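Printmaking for the Road: Class Notes, Unit 6
Railroad and Resort Posters, Reading Them and Making Them

Welcome back, everybody! We finished woodblock last time and now we get to the part of the course I look forward to all year. Bring tracing paper, a soft pencil, and two sheets of the heavy stock from the supply closet. If you missed the last meeting, the handout on registration marks is in the tray by the sink and you really do need it before you cut anything.

What a travel poster has to do

A travel poster hung in a station or a ticket office, and most of the people who saw it were walking. They had a couple of seconds, maybe, and a train to catch. So the artist had to get one idea across from the far side of a waiting room: snow, or sea, or a very tall mountain with a very small hotel in front of it. Almost everything we like about these posters (the flat color, the huge skies, the lettering you could read through a dirty window) comes out of that one problem. I love this! You can hang one on a wall decades later, with the railroad long gone, and it still works on you from across the room.

Try it with the Amegashie Lake Steamers sheet in your packet. Stand at the back wall, squint, and write down the first thing you see. In past classes nearly everyone wrote "orange." Then they wrote "boat." The word Amegashie came third, which is exactly the order the designer would have wanted, I think, because the orange stops you and the boat explains it.

Stone and color

The older posters in the packet are lithographs. Drawing was done on limestone with a greasy crayon or ink, and each color needed its own stone (later, its own metal plate). More colors meant more stones, more press time and more chances for the paper to shift. A good designer planned for a handful of inks and got extra colors by letting them overlap. Look at the Winedow Valley poster under the loupe. The green of the pines is yellow with blue on top, and along the left side of the tallest tree there's a thin sliver where the blue missed. Once you've seen it you'll look for slivers in every poster you meet.

The Winedow has 6 inks by my count:
pale yellow
warm orange
a brick red
light blue
dark blue
black, for the lettering and the railroad ties only

Argue with me on the red if you like. A student last May was sure it was orange over blue, and we spent a happy half hour on it and never settled the matter.

Lettering

Up to this point in the packet the lettering is drawn by hand, usually by the same person who did the picture. Check the two letter S shapes in the Stidier Pass poster. They don't match! The second one leans, and its lower bowl is fatter. Compare that with the late Stidier poster, where the type was set separately and dropped into a white band at the bottom. It's tidier and a lot easier to read, and the picture feels as though it belongs to some other poster.

For your own design, draw the place name before you draw the place. Give it at least a quarter of the sheet. Students always make it too small the first time (I did too, and I have the evidence in a drawer).

Edition sizes and what survives

The Wisow Coast printing ledger, which we have as a photocopy, lists 1,378 sheets for the summer beach poster and 512 for the winter one. The winter sheet is the one that turns up now, oddly enough. My guess is that leftover winter posters stayed rolled in a dry office while the beach ones were pasted up outdoors and rained on. It's only a guess, so please don't put it in a paper with my name next to it.

A few words you'll need:
Bleed: color that runs past the trim line.
Split fountain: two inks placed side by side on one roller so they blend in the middle. The Wisow sunset was done this way.
Linen backing: fabric pasted behind a poster to support it. Very common on the ones you'll see for sale.
Keyline: the drawing that all the other colors are lined up to.

Studio assignment

Pick a place you can get to on foot or by bus. A laundromat is fine, so is your aunt's porch. Make a poster for it in three inks, with overlaps allowed and encouraged, and hand-draw the name. Start with six thumbnails no bigger than a playing card, then tape them to the wall and look at them from the door. Whichever one you can still read gets enlarged.

Bring the thumbnails as well as the final sheet. I grade both, and the rejected ones are often the most fun to talk over. Presses are open until 9 p.m. during the print weeks. Clean the rollers before you go, all the way to the ends.

Questions on the packet can go in the comments under these notes.

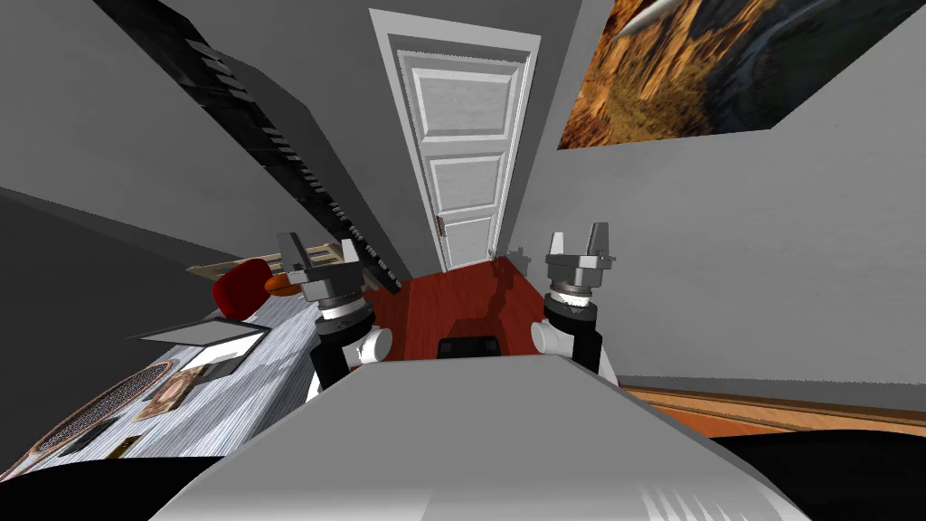 Dana: I tried the squint test on the Winedow sheet and got the sky first, then the railroad ties, and didn't notice the valley at all until I walked closer. Could the black be doing that? Also, for the three inks, does the paper color count as one if I leave big areas of it bare?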